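El recuento de Briltorov 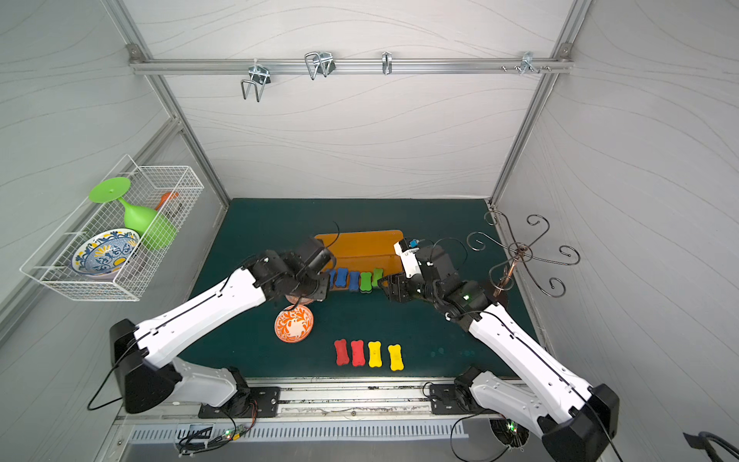 Briltorov, julio

A las seis de la tarde quedaban 160 papeletas por abrir y Zlata Harasym ya sabía que iba a perder. Lo supo por la manera en que Kerslake, el alcalde, se sentó en la última fila y pidió un café.

Había hecho campaña con una sola promesa: arreglar el puente de la calle Kostiuk. Kerslake prometió el puente, un tranvía y una rebaja del agua. También lo había prometido cuatro años antes, y el puente seguía con las mismas vallas.

—Nadie lee los programas —le dijo Irja Tuominen, que llevaba las cuentas de la candidatura en un cuaderno escolar.

—Mi madre lo leyó.

—¿Y te ha votado?

Zlata no contestó. Su madre le había dicho por la mañana que Kerslake era un hombre simpático y que siempre preguntaba por su rodilla.

El secretario fue leyendo los nombres con la misma voz. Kerslake. Kerslake. Harasym. En blanco. Kerslake. Una señora de la primera fila se había dormido con el bolso en las rodillas. Hacia las ocho terminó la última mesa y el secretario sumó dos veces. La diferencia era de 63 votos.

El alcalde se acercó a darle la mano.

—Buena campaña, Zlata. Lo del puente lo vamos a mirar.

—¿Cuándo?

—Después del verano.

Ella recogió los carteles sobrantes y los metió en el coche de Irja. Para volver a casa tuvieron que dar la vuelta por el molino, alrededor de 6 kilómetros, detrás de un camión que también evitaba el puente. En la luna trasera llevaba una pegatina de Kerslake.

Irja bajó la ventanilla y puso la radio. Estaban dando el resultado, con el apellido Harasym mal pronunciado.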